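Do we need a kettle that phones home?

11 Jan 2026

My sister gave me a Notura sleep band in May and I promised her I would wear it for a fair while before moaning. I have worn it. Now I'm going to moan.

The band gives you a score each morning. On the night I was up with a bad tooth it told me I was "well rested". After the best sleep I'd had all year it gave me a sad orange face and suggested less cheese. I don't know what it measures, and the leaflet is very coy on the point.

What bothers me more is how I began to trust it anyway. I'd wake up feeling fine, see the orange face, and be tired by breakfast. 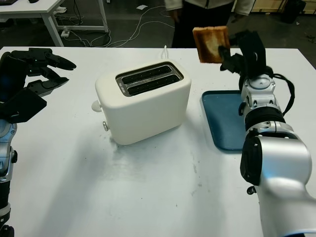 I had the same trouble with the Stonau diet plan, which cost me 13 pounds a month and gave everybody I compared notes with the same advice. Drink water, eat greens, walk more. My gran said all that for free. The plan had charts, though, and I seem to go soft in the head when I see a chart.

So I did a small test. I wore the band for six nights and wrote down how I felt before I looked at it. We agreed on two of them. You could do as well with a coin, and a coin doesn't need charging. Yes, six nights is a tiny test, and I'd laugh at anyone selling something on the back of it. But the makers don't show me theirs at all.

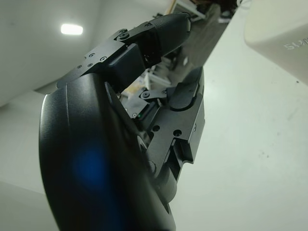 Andor Győri wrote to say I'm being unfair, and that his band got him going to bed at the same hour each night, whatever the score said. Fair enough, I suppose. I'd still like to know whether an alarm clock would have done it. Mine cost four pounds and has never once mentioned cheese.

The band is in the drawer for now. If my sister asks, it's charging.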